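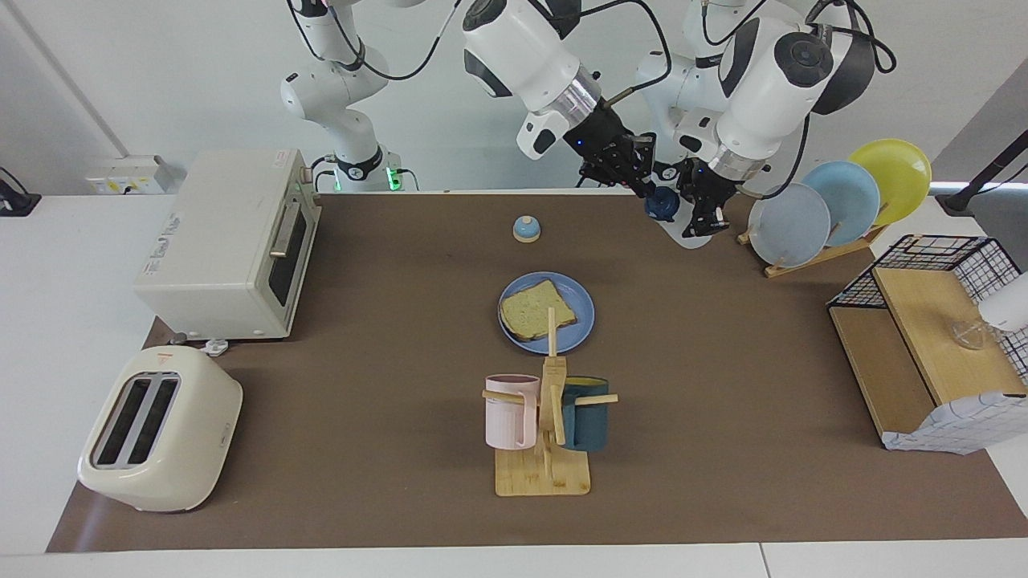

Toaster oven, two-slot toaster, plate and mug tree on the brown mat.

How to set up a toast corner (without buying much)

Posted in Small Kitchens, November

I have read a lot of advice about "breakfast stations" and I don't believe most of it. The Gisstead catalogue would have you buy a trolley, a tray, labelled jars and a sign that says TOAST. You know where the toast is. What you need is a clear bit of worktop near a socket, and an hour.

1. Decide whether you need both appliances

A toaster oven and a pop-up toaster do overlap, whatever the shops say. If you only ever make sliced toast, keep the pop-up and give the oven away. I kept both, as the oven does cheese on toast and the pop-up is quicker for a plain slice. Give it two weeks. Whichever one has crumbs in it at the end is the one you use.

2. Put a mat down first

People skip this and then complain about scratches. Get one bigger than you think you need. Mine covers most of the tabletop and wipes clean. I was told to get the Jurkico heat mat, and I can't see what the extra money is for. Whatever you buy, read what temperature it's rated to before anything hot goes on it.

3. Place the oven

Oven to one side, door facing the middle of the mat, so you can open it fully and slide a plate up close. Leave the gaps at the back and sides that the manual asks for. Nothing gets stored on top, however tempting it looks. The pop-up goes on the same side with clear air over the slots, so never under a wall cupboard. Unplug both when you've finished.

4. Keep the plate in the middle

One plate, on the mat, within easy reach of both machines. Stacks of plates belong in the cupboard. Put your slice of bread on it before you switch anything on, and check that you can get from plate to slot to plate without reaching over the oven.

5. The mug tree

I was against these. They wobble, and the cheap ones drop mugs. A wooden one with a square base is better behaved, but load opposite pegs in turn or it will lean. Stand it in front of the plate if you are short of width, and move it if you catch it with your sleeve more than once.

6. Extras

A call bell is fun for children for one morning. Keep it if you must, well back from the edge. The Himotham crumb brush I'd leave in the shop; a dry pastry brush does the same job.

Clean the crumb trays every week, cold and unplugged.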